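Unit 3: Trays, mugs and the small stuff on a table

Okay, so I know nobody signed up for the Wundon housekeeping course dreaming of mugs, but bear with me! Mugs are where most of you lose points on the practical, and I lost plenty myself when I trained at Lapointe. Start with the tray on the cloth, well in from the table edge, and look at what you've got before you grab anything. 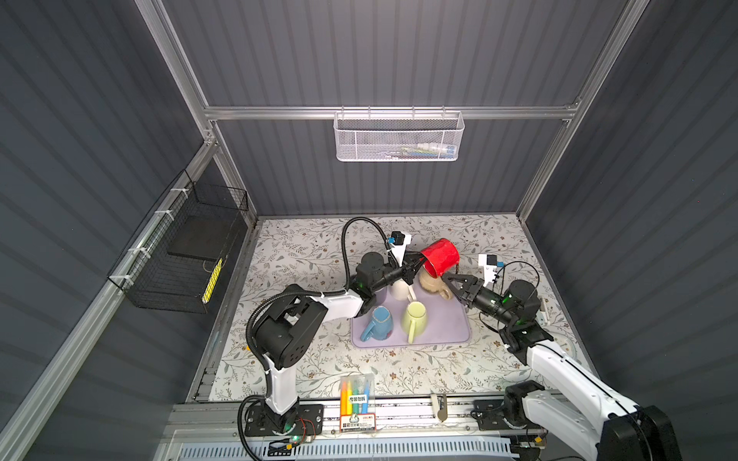 I like to get the tipped ones standing first – handles all pointing the same way, please – and then worry about color order if the room calls for it. A printed tablecloth hides crumbs beautifully, so run your palm over it whenever you lift a tray. Hold each mug by the body or the handle, never with fingers inside the rim.

For next time, read pages 38 to 46 in the course pack and bring a tray of your own (rounded corners are easier to wipe).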